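Frequently Asked Questions — Drekora Guest Rooms, Tostville

What time can I check in?
Check-in is from 2 in the afternoon. If you come earlier, you can leave your bags at the desk.

How do I reach you from Dronbridge?
Take bus 86 to the last stop and walk up the hill. The walk is short but steep.

Is breakfast included?
Yes, for all rooms. In May we serve it also in the garden, when the weather permits.

Do I need to bring my own towels?
No. Every guest receives two towels at arrival. Fresh ones are given on request — please leave the used ones on the bathroom floor.

Can I take the towels to the lake?
Please do not. At the desk you can borrow a lake towel without payment.

May I bring a dog?
Small dogs are welcome in the Durrani house, which has its own entrance. We ask you to tell us when you book.

Can I cancel my booking?
You can cancel without cost until two days before arrival. After this we must charge the first night.

Is it possible to wash clothes?
There is a washing machine in the basement. Ask us for the key — it is not open at night.

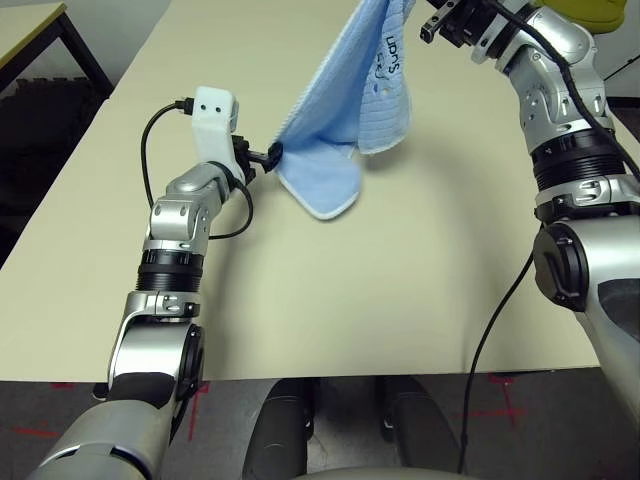
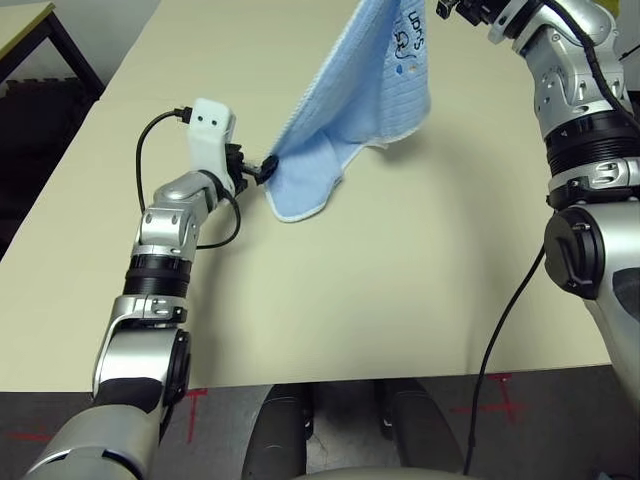
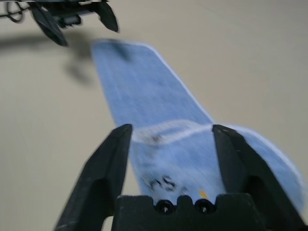 Light blue towel over the table (first and second picture); the beige tabletop (third picture).

Last updated 1/11/20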